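Pushing policy freezes or dithers when two blocks of the same color are touching

Asked by Hanna Kobzar, August 2020
Tags: perception, planning, tabletop, Plovar

Hello everyone, and thanks in advance for reading all of this, I know I go on a bit.

I'm working on a language-conditioned pushing task. The operator types something like "move the blue cube next to the yellow heart" and the arm slides the pieces around with a single finger. The detector is our own, a small segmentation network that gives me a mask, a color label and a shape label for each block. Planning is done in Plovar with the default push sampler, and the low-level controller is the plain Cartesian one that comes with it.

When the blocks are well spread out, I'm really happy with it. Blue cube, blue triangle, no trouble at all. The colors repeat on the board and a shape or two does, but never with the same color, so color plus shape should always be enough to tell a piece from its neighbor.

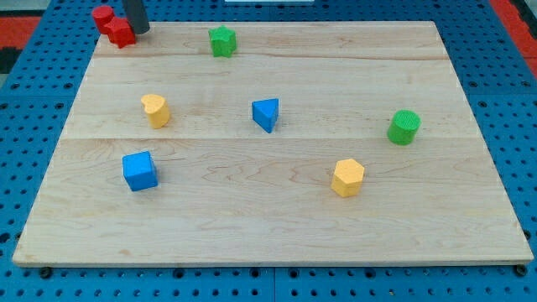
The trouble starts when two blocks of the same color end up side by side, and for me it's nearly always the reds. The color step merges them into one blob, the shape head then sees a lumpy outline it has never been trained on, and the label flips between "cylinder" and "star" from one cycle to the next. The planner gets a new target every time and replans, so the finger hovers next to the pair, shifts a little to one side, shifts back, and so on until the timeout. Out of 100 logged episodes I had 35 with same-color contact, and 34 of those timed out. I was rather proud of the one that didn't until I looked at the log and saw it had pushed the wrong block.

Things I've tried: raising the erosion on the masks (helps the reds, ruins the heart), lowering the replan rate (it just dithers more slowly), and adding a penalty on target changes in the planner cost. The last one helped somewhat but then it sticks with a bad first guess forever.

Is this a perception problem I should fix with more training data, or can I get away with something on the planning side? I'd love not to label another big batch if I can help it!

2 answers

Answer from Stepan Hordiienko (accepted)

Hi Hanna, what a nicely laid out question, and I've been in exactly this hole. I'd say it's a bit of both, but you can get a long way without labeling anything.

First, stop classifying on every cycle. Your blocks don't change shape during an episode, so keep a track for each one with a running belief over the labels, and let each detection nudge it a little. Start the tracks at reset, while everything is apart if you can arrange it. When two tracks come together and you only get one blob back, don't create a new object. Freeze the beliefs of both, keep their last good poses, and fit the two known footprints inside the merged outline. We do that fit with a short random search over position and yaw, seeded from the last poses. It isn't elegant but it's quick enough for us.

Second, have the planner treat "these two are in contact and I'm not sure which is which" as a state of its own. In Plovar you can register an extra push primitive, so I made one called separate. It picks the seam between the two fitted footprints, comes down well clear of both pieces, and makes a short slow push on the outer one, away from its partner. Then it lifts, looks again, and hands back to the normal sampler. Do keep the lift! Our first version looked again with the finger still down, and the finger hid the very gap we were trying to see.

Third, and this is where I lost most of a week in May: check the timestamps between the camera and the arm. If the mask is old compared with the finger pose, your fit will be dragged sideways during a push and it looks just like label flipping in the logs. Iller's logging tool has a lag plot that shows it plainly.

I'd drop the penalty on target changes once the tracks are in. With both running, ours got stubborn in the same way you describe.

If a round piece and a pointy piece are touching, push the pointy one when there's room for it. The round one tends to roll around the contact and you end up chasing it.

Answer from zovbridge_user

just use depth? we have stelmakh depth cams and never had this

Comment from Hanna Kobzar

Thank you both! The blocks look about the same height to my setup, so I don't think depth would split a pair for me, though I may be wrong about that. Stepan, I've put the tracks in and the flipping is gone from the logs. The separate push is next. Did you fix the push length or scale it with the footprint?

Comment from Stepan Hordiienko

Fixed to begin with, then half the width of the piece being pushed. Watch the board edge with the second one.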